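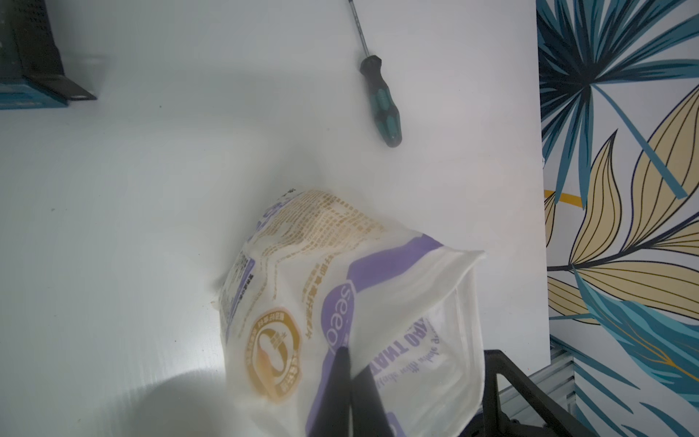
3.2 Bench rules for flexible packaging

The rules in this section apply to all work with bags at the Wallel bench. They were drafted in January by Paora Henare and replaced the older Flultitz checklist, which covered rigid objects only. The current version is dated February 23, 2024.

An operator may start an episode only when both wrist views are live. Bags of dry food are gripped near an upper edge or corner, clear of the main bulk of the contents. The finger force limit for film packaging is 9 N. The receiving dish goes between the two arms, where either gripper can reach it. Fill weight may not exceed 700 g.

Objects that play no part in the task may stay on the table, but they must not be moved between episodes of the same set. Figure 2 shows a layout with the dish in front of the bag and other items left at the rear of the table. 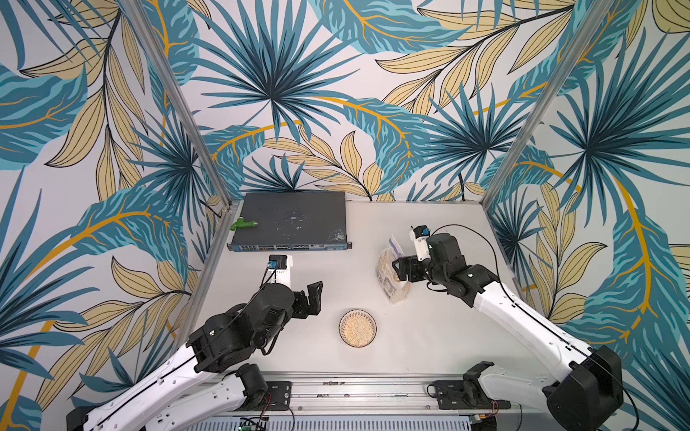

Figure 2. Bench layout for the grain task. The right gripper holds the bag; the left gripper is open.

Grains found on the rail are brushed off before the next set. We reviewed 43 episodes against these rules, and two were rejected, both for a dish that had been moved partway through a set. The same limits were later used at Mahuika with no change except a lower fill weight.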